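Handout 10: Bins, Bars and What a Mess Costs You
Notes for the storage and sorting unit, updated 2021-07-27

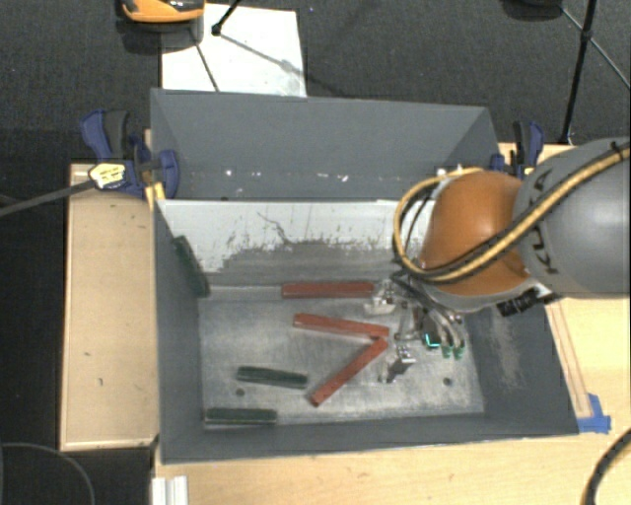 Tarek Aoun wrote to me after the last handout asking why we spend a whole session on bar-shaped parts when small round ones are the real headache. Round ones roll off and hide, he said, but a bar just lies there.

Well, yes and no, Tarek! A bar lies there, but it lies there at an angle, and that's where my whole session comes from. Drop a few bars into a wide bin and you get all sorts: one flat on the floor, one leaning up against a wall, two touching end to end in a sort of sideways V. With red and green mixed in one compartment you've got the color question on top of that.

Some words I'll be using all the time, so please get them into your notes:

Flat: the long side is down on the floor of the bin. Easy to see, easy to grab, unless it's tight to a wall.
Leaner: one end up, resting on a wall or on another bar. Take these first. They slide when you touch anything near them and then you have to look at everything again.
Pair: two bars in contact. Decide which one is free to move before you reach in (I still get this wrong when I'm in a hurry).

About the bins. I like a divided one, with a big front compartment for the mixed parts and a smaller one behind. Scratches and scuffs don't bother me much, but chips and crumbs do, and they love to gather along the bottom of a wall. Brush them out before you load anything. If you're ordering your own, I've used both Trimen and Haddadin and couldn't pick a favorite. Measure your table first! I once ordered a Brornitz bin that was 17 millimeters too wide for the shelf, and it lived on the floor until February.

For next time: take up to 10 bars in 2 colors, tip them into any box you have at home, and sketch how they land. Mark your flats, leaners and pairs, then number the bars in the order you'd take them out. Tip them again and do a second sketch. Bring both to room 636, and leave the bars at home, please, I have plenty.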